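Home Kitchen Laundry Garden Ask Log in

Wire dish rack keeps leaving rust spots on the bench - is it worth saving?

2 min read

Posted by Uldis Lapiņa

Hi all, hoping someone's been through this. We moved into a rental in Fletholm in March and bought a wire dish rack from the Misar shop, the kind with slots down the middle and no tray. It was sold as stainless but now I'm getting little orange dots on the bench wherever the feet sit. The bench is a pale laminate and the landlord is fussy, so I'm wiping it down every night like a madman.

Also, mugs. Where do you all put them? Ours roll about between the plates and I've chipped one already. I don't want a massive rack - I've got 60 cm between the sink and the stove and that has to fit the kettle too.

14 shares 3 comments

Ashby

Check the feet first! Mine did exactly the same thing and the rack itself was fine, it was the cut ends of the wire inside the rubber caps. Pull the caps off (a bit of warm water helps), scrub the ends with bicarb and an old toothbrush, let it all dry properly overnight and put new caps on. I got a bag of 26 from the hardware store and I'll be using them till I'm ninety. For the marks already on the bench, bicarb paste again, left on for a few minutes, and go gently so you don't dull the colour.

kettleon

just buy a plastic one mate. had mine 6 years

Wudon

Don't chuck it yet. I'd do what Ashby says with the caps and slide a tray or even a folded tea towel under it in the meantime, so nothing's sitting on the bench itself. Lemon juice works on rust too but I'd keep it well away from laminate edges, I lifted a bit of ours that way and had to own up to it.

Mugs are really a matter of giving them their own spot. I do plates first, standing up at the back, then cups in whatever is left at the front, and the heavy stuff gets dried by hand straight away because it'll only tip the rest over. My rack is stainless wire as well and I've stopped fighting it about what goes where. The one cup that never gives me grief is the dark one with the silver rim and the black loop handle, and I just leave it by the plate till morning. If yours are wide and keep rolling, try hooking the handle over a wire.

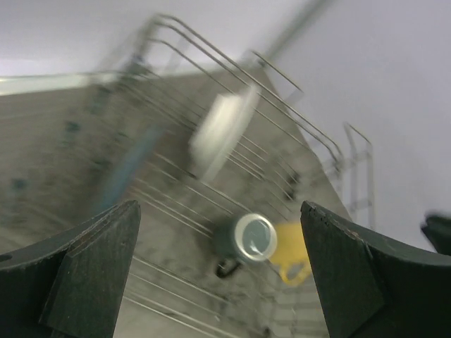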